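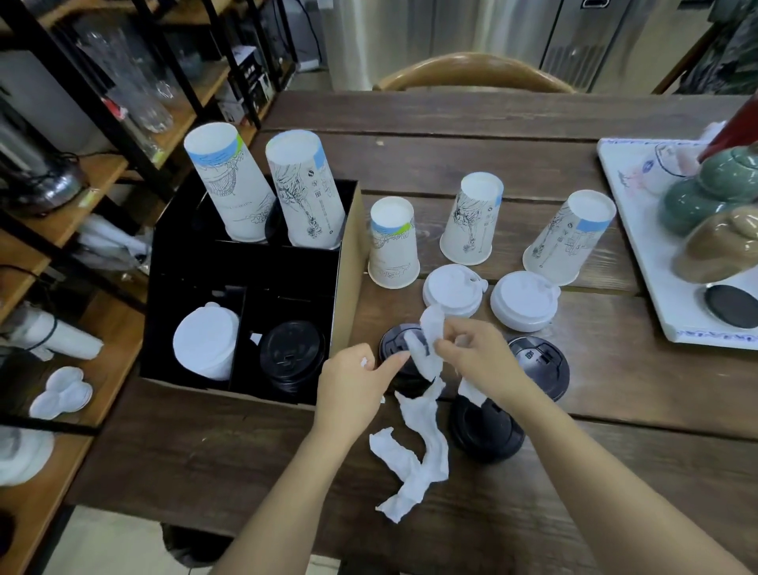 Vinegar does the same job as citric acid for a tenth of the price, according to a comment left under my last post on descaling, and anyone buying the packets is paying for the box. I started a reply, it got long, and it has become this.

Filed under: Water, Coffee at home

Both acids dissolve calcium carbonate. On that much the commenter and I agree. The differences are in rate, smell and what is left behind. Household vinegar is a weak solution of acetic acid, and at room temperature it takes most of an evening to clear a layer of scale that a citric solution mixed to a sensible strength clears in under an hour. Citric acid has its own problem: if the solution is strong and very hot, calcium citrate can come out of it as a white deposit that is harder to remove than the scale was. Warm is enough. I use two level tablespoons per quart, warm from the tap, and I don't boil it in the machine.

I won't put vinegar in the Duvard. The gaskets are a rubber I can't identify, the manual rules out acetic acid by name, and the smell stayed in the steam circuit for days the one time I tried it. In a plain steel kettle I have no objection to it.

The larger point is that descaling treats the symptom. When we moved to Clollow the tap measured 263 ppm as calcium carbonate, by drop titration, on the cold line in the kitchen. The annual report from the water company gives a range and I was inside it, near the top. At that level the Duvard needed descaling every five weeks. A pitcher filter brought the reading down to 154 with a new cartridge, and it drifted back up over the life of the cartridge faster than the package suggests. By week three the filter was mostly removing chlorine.

In the end I put in a Yeoh softener, the small one with the metered valve. Settings, for those who asked:

Hardness: 15 grains
Regeneration: delayed, 2 a.m.
Capacity: 1386 gallons between cycles
Salt: plain pellets, no additives

The capacity figure comes from the controller and leaves very little reserve. With houseguests I trigger a cycle by hand. The outside spigots and one cold tap at the kitchen sink are on the bypass, so there is still hard water available for plants and for blending.

Blending matters for coffee. Fully softened water has its calcium and magnesium swapped for sodium, but the alkalinity is unchanged, and it is the alkalinity that flattens the acids in the cup. Softened water makes a dull, slightly soapy brew at my usual ratio. It protects the boiler and does nothing for the taste. For drinking I now cut the bypass water with distilled, two parts distilled to one part tap, and test the mix when I open a new jug. The Joston test strips are fine for checking that nothing has gone badly wrong. They read in steps too coarse for blending, and I went back to the drops.

Running total so far is $519, fittings and titration kit included, labor not. I have not tried to work out a payback period. The machine has been open once since the install and the heating element had a thin gray film on it that wiped off with a cloth.

Still unresolved: the pressure drop across the softener when the shower and the washing machine run together. It is noticeable upstairs. I suspect the bypass valve, which is a half-inch body on a three-quarter line, and I have a replacement on order. Readings before and after will go in the next post.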